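Studeck wants new people for the spring project (beginners very welcome)

Reading time: 5 minutes

Posted January 21, 2018

Hello! I run Studeck, the student robotics club that meets upstairs in the old Culmont building, and I'm looking for new members to join us from February. If you've ever wanted to make a robot do something useful, or even something fairly pointless, please read on.

A bit about us first. We're a mixed bunch. There are engineering students, as you'd expect, but also two people from textiles, somebody doing geography and a philosophy student who joined for the biscuits and now looks after most of our code. We meet on Tuesday evenings from half past six, and we finish when the building closes or when everyone gets too hungry to think. There's no entry test and you don't need your own kit beyond a laptop, and even then we've got a couple of old ones to lend if you ask early enough.

The spring project is called Tidy Bedroom and we're entering it for the Bataineh Cup, which is a competition between student clubs. Each team gets a simulated robot arm and a simulated child's room and has to write the program that puts things away. It's all done on screen, so there's no soldering and nothing to drop on your foot. The organisers send out a set of practice rooms beforehand, and on the day you get rooms you've never met, with the furniture shuffled and the toys in awkward places. Marks go on what gets put away, how long it takes and how much you knock over along the way. Last year we knocked over a lot.

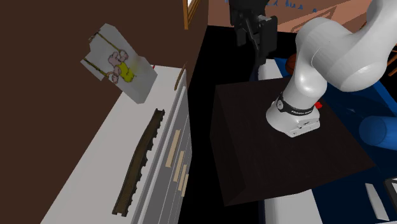
What I need most is people for the picking-up side of things. We've got a decent planner already (that's the part that decides what to do next), but our grasping is still pretty rough, and the practice rooms are good at finding the weak spots. Take the long curved piece lying on top of the dresser, the one like a bit of toy track. It's notched all down one side and much smoother down the other, and it bends, so where should the gripper take hold? In the middle? Nearer one end? What if the arm can't reach the middle without brushing the thing with the pink cartoon character on it? We've had some very lively arguments over questions like these and I'd love a few new voices in them. Round things like the ball give us a whole different set of headaches.

So, the jobs going are these.

Grasping team. You'd be trying out ways of picking up odd shapes, running them over and over and writing down what went wrong. Some Python helps, but patience helps more. I learnt most of my Python doing exactly this, very badly, in my first term.

Vision team. Working out what's in the room and where it is. Dark objects on dark furniture are the current nightmare. If you've done any image processing in a module, come and show off.

Room builders. We want to make extra practice rooms of our own so we aren't caught out on the day. You'd be placing furniture, picking colours for walls and floors and generally being as mean as you can with the layout. This would suit someone from design or architecture, or anyone who has lost whole weekends to building houses in computer games. You can pick up the software in an evening or two.

Testing and notes. We have a habit of fixing something and then forgetting how we fixed it. I'd really like somebody who enjoys keeping things in order to run the test sessions and keep the log. You'd end up knowing more about the whole project than I do!

You can do more than one of these, and you can swap halfway through if you get bored. Last spring I changed teams and changed back again, and I was meant to be in charge.

What does it take up? One evening a week is plenty for most of the term. It gets busier in the fortnight before the competition, when we usually add a Saturday, with pizza out of club funds. If you've got coursework due then just say so and we'll work round it. Membership is free for the first month, so you can come along and see if you like us before paying anything.

The final is at Merkgate and we travel there together by minibus. There are 22 seats, which sounds like loads until you start adding laptops and coats and everybody's lunch, so seats go first to people who've been coming regularly. The top prize is £3,000 for the winning club. I won't pretend we're favourites. We finished in the bottom half last time, but our scores in practice are creeping up, and I'd like to get through at least one round without the arm swinging into the furniture.

A few things people have asked me already. No, you don't have to be on a science course. Yes, first years can join, and so can postgrads. Yes, you can come with a friend, and if only one of you likes it that's fine too. The room is up one flight of stairs but there's a lift round the back by the bike racks, and if you message me first I'll come down and meet you at the door. We try to keep one end of the room quiet for anyone who'd prefer it - the other end really isn't.

If you fancy it, send me a short message through the Studeck page with your name, your course and which job sounds most like you. "Not sure yet" is a perfectly good answer. Two or three lines will do, please don't send me a CV. I'll reply within a few days with the door code and a link to the practice rooms, so you can have a poke about before you come along. The first session for new people is the first Tuesday in February, and we'll start gently with a try-it-yourself evening where everybody gets a go at driving the arm by hand. It's much harder than you'd think, and very good fun.

Hope to see some of you there!

Recent from Studeck
Notes from our autumn sensor workshop
Line followers: what we'd change
Laptop loans - how to book one
Getting to Merkgate: minibus information

Contact: message us through the Studeck page | © 2018 Studeck | Back to top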